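25 de outubro de 2018

Quinta na mesa da fruta, com as duas pinças de mão. Pasta Olwood, tarefa 29: passar a fruta entre o prato amarelo e a toalha. Hoje fiquei-me pelas demonstrações à mão, o comando remoto fica para dezembro – e ainda bem, que já me doem os pulsos!
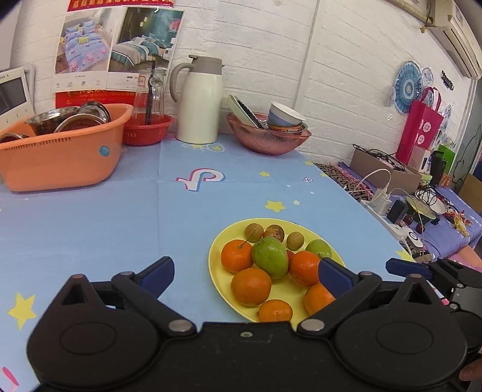
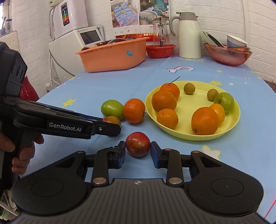
Pinças na mesa da toalha azul, com o prato amarelo da fruta.

Vamos em 546 demonstrações, a meta são 1,000. Amanhã quero repetir as ameixas mais devagar (ando a fechar os dedos cedo demais) e mandar o lote à Skoltia.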